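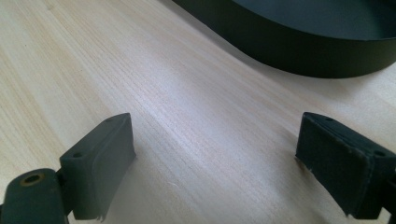
Every family has a few words that would get you a blank look at the grocery store. It might be a name for the drawer with the batteries and the takeout menus, or for the last cold inch of coffee in the pot, or something a two-year-old said wrong in 1974 that three generations have been saying wrong ever since with great affection. We are looking for people who would like to come and tell us theirs. You don't need to prepare a speech and you don't need to be good at talking. You'll sit down with one of us at a pale wooden table, the kind with fine straight grain that your finger starts following while you think, and we'll chat for a while with a recorder running, and that is really the whole of it.

Call for participants: Từ, a collection of household words
Ollari Reading Room, Rindardale
Please reply by January 5, 2018

Từ takes its name from the Vietnamese for "word," and it began as a conversation over lunch that went on much too long. We were trading the words our mothers used for things, and somebody said we ought to be writing these down, and then (this is the part that doesn't usually happen) we did. The first round of sessions was held in November, and by the end of it we had 187 words from people in Rindardale and over the hill in Skikelo. Some are funny. Quite a few are rude. Several come from languages that the speakers themselves never learned, passed down all alone, like one good spoon from a lost set of silverware.

Now we would like to go further, and for that we need 61 new participants for the winter round.

Who we'd love to hear from

Anyone aged 18 or over who grew up in a household, which we hope covers everybody. You can have been raised by parents, grandparents, foster parents, older sisters, a whole boarding house. You can live alone now and have words you use only with the cat. We would be especially glad to meet people who grew up with more than one language at home, people who worked on farms or in kitchens or on the boats, and couples who have had to settle whose word for the couch would win. Last round leaned heavily toward people who already love books and crosswords, and they were delightful company, but we know there are plenty of others out there who have never once thought of themselves as word people. Please come!

What a session is like

You'll come to the reading room once, for an hour or a little under. There will be tea, coffee, and something baked. We'll start with easy things: what did you call your grandparents, what did you call the end piece of a loaf of bread, was there a word for being hungry when it wasn't mealtime yet. After that we mostly follow wherever you go. If you remember a word but have no idea where it came from, tell us anyway. If your brother swears it was pronounced differently, tell us that too, and bring him along if he'll come.

We do ask that you say each word aloud a few times, slowly and then in an ordinary sentence. Spelling is entirely up to you. Many of these words have never been spelled before, and we've had some happy arguments about whether a thing needs one "g" or two. 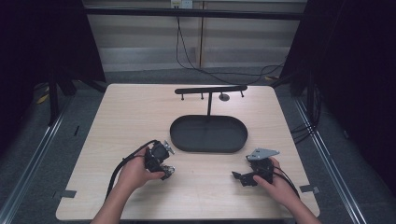 Abena Abubakari wrote to us after her session in November to say that she'd come in with two words on the back of an envelope and gone home with eleven. "I'd forgotten my aunt had a name for rain that comes down while the sun is out," she said. "I called my cousin in the parking lot and he knew it straight away, and then we were on the phone until supper. I don't think we'd talked that long in years." She also wants it known that her family's word for slippers is correct and everybody else's is not, and we have promised to pass that on.

What happens to your words

Each word goes onto a card, with its meaning, a sentence to show it in use, and as much of its story as you're willing to share. The cards live in open drawers at the reading room, where anyone can look through them. Later in the year we'll print a small booklet in a run of 794 copies, and everyone who takes part will be given one. You may be listed by your full name, by your first name only, or as "a household in Rindardale" or wherever you happen to be from. You can change your mind about this, or take a word back altogether, at any time until the booklet goes to the printer. Recordings are kept at the reading room and are not put online.

Thank-you and practical matters

We can offer each participant $20 toward travel, handed over on the day, with no receipts wanted. The room is on the ground floor and has a ramp at the side entrance. Children are welcome to come with you and there is a corner with books and crayons, though we can't promise they won't be asked what they call things. If getting to us is hard, say so when you write. We can do a few sessions at people's own kitchen tables, and we're happy to do those in Skikelo as well.

Sessions can be held in the morning, in the afternoon, or early in the evening. If you'd be more comfortable talking in a language other than English, let us know which one and we'll do our best to find somebody to sit in.

How to take part

Send a note to Elikem Amegashie, care of the Ollari Reading Room, Rindardale, or leave one at the front desk. Tell us your name, how to reach you, and what time of day suits you best. If you can, include one word from your household to get us started, with or without an explanation. Elikem answers every note personally, so please give him a few days, and do write again if you haven't heard back within two weeks.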